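Reading Rooms After Hours: How Students Use Shared Study Space at Istgate
Final project report
June 18, 2024

1. Background

The Istgate campus has two buildings with study space that stays open after the main library closes. Vallance Hall has one large room on the ground floor and four small rooms upstairs. The Talavera building has a single long room next to the print shop. Both were opened to evening use in November, when the library cut its closing time back from midnight to 9 p.m.

The student council wanted to know if the two buildings were doing the job the library used to do. Our group took this on as our course project. We looked at who uses the rooms, what they use them for, and what makes people leave early.

2. How we collected the data

We used an online survey and a set of evening head counts. The survey was built in Irov, the form tool the department already pays for. It had 23 questions, most of them multiple choice, and it stayed open for three weeks. We got 423 responses. After removing blank forms and people who answered twice, we had 249 left to work with. That was a bigger drop than we planned for. Most of the blanks came from people who opened the link on a phone and closed it at the first page, which had a long consent text. We should have tested that page on a small screen.

The head counts were done at 7 p.m., 9 p.m. and 11 p.m. One of us walked through each room with a clipboard and wrote down how many seats were taken and how many had only a bag or coat on them. Seats with only a bag were recorded in a separate column.

3. Results

Of the 249 people in the final set, 156 said they had used at least one of the two buildings after 9 p.m. The rest either went home when the library closed or did not study in the evening at all.

Vallance Hall was the first choice for group work. People liked that they could talk there, and the small rooms upstairs were full on most of the nights we counted. Talavera was used mainly for reading and writing alone. It was quieter, but the heating goes off early and many people wrote in the comment box that they left when it got cold.

We also asked about furniture. Table size mattered more than we expected. Students who draw, build models or spread out printed articles wanted one wide surface and did not care much about the chair. Students on laptops cared about outlets and chairs and would take any table. A lot of the complaints about Vallance come down to this, as the ground floor room has narrow desks in rows that cannot be pushed together.
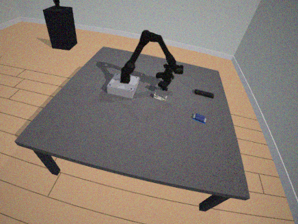

A second-year student wrote in the comment box that the desks were fine and the noise was the real problem, and that no amount of new furniture would make her stay in Vallance past ten. Several others said close to the same thing. When we went back to the answers, noise was picked more often than furniture as the main reason for leaving, but mostly by people who study alone. Those who came in groups picked furniture first.

4. Problems with the study

The survey link went out through course mailing lists, so commuter students and part-time students are probably missing from it. The head counts only cover nights when one of us was free, and we skipped exam week. We also did not ask people which year they were in until question 19, and some had stopped answering by then.

5. Recommendations

Keep the heating on in Talavera until the building closes. Replace two rows of desks on the ground floor of Vallance with wide tables. Post a sign at the door of each room that says if talking is allowed - right now there is nothing, and people guess. Let groups book the upstairs rooms for two hours at a time, using the same system the library has.

The raw counts and the full list of survey questions are in the appendix. The comment box answers are not included, as we told people they would not be shared.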